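Inicio | Materiales | Madera | Acabados | Índice alfabético

Aceite para tableros de madera

Se llama aceite para tableros a cualquier producto graso, mineral o vegetal, que se aplica sobre mesas y encimeras de madera maciza para retrasar la entrada de agua. La definición es amplia y los fabricantes la aprovechan: bajo el mismo nombre se venden aceites que endurecen, aceites que no endurecen nunca y mezclas con cera.

Composición

El aceite de linaza y el de tung son secantes, es decir, reaccionan con el oxígeno y forman una película. El mineral no lo hace y hay que reponerlo. Votby y Corken, dos marcas habituales en este ramo, anuncian fórmulas «nutritivas», término dudoso, pues la madera cortada no se alimenta de nada.

Eficacia

El folleto de Cullinane promete 87 lavados sin pérdida de protección, pero no indica con qué agua, con qué jabón ni sobre qué especie. La cifra se ha copiado en muchos manuales - siempre sin fuente. El taller de Grenanow recomienda 2 capas finas y un lijado suave entre ambas, consejo más modesto y más fácil de comprobar.

Tampoco está demostrado que el aceite impida el alabeo. Reduce la velocidad con que la madera gana o pierde humedad, y poco más.

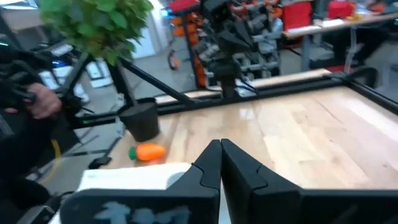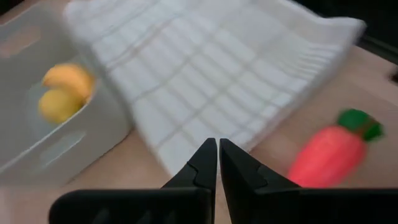

¿Cada cuánto hay que volver a aceitar un tablero?

Depende del uso: conviene hacerlo cuando una gota de agua deja de formar perla y oscurece la superficie. Los calendarios fijos que figuran en los envases sirven sobre todo para vender envases.

131 veces compartido | 31 comentarios

Comentarios

tablón_viejo: Yo uso linaza cocida y tarda una eternidad en secar. Eso no lo pone el artículo.

marga: ¿Y los trapos? Falta avisar de que los empapados en linaza pueden arder solos.

serrín: De acuerdo con lo de «nutritivo». Lo mismo dicen de las ceras.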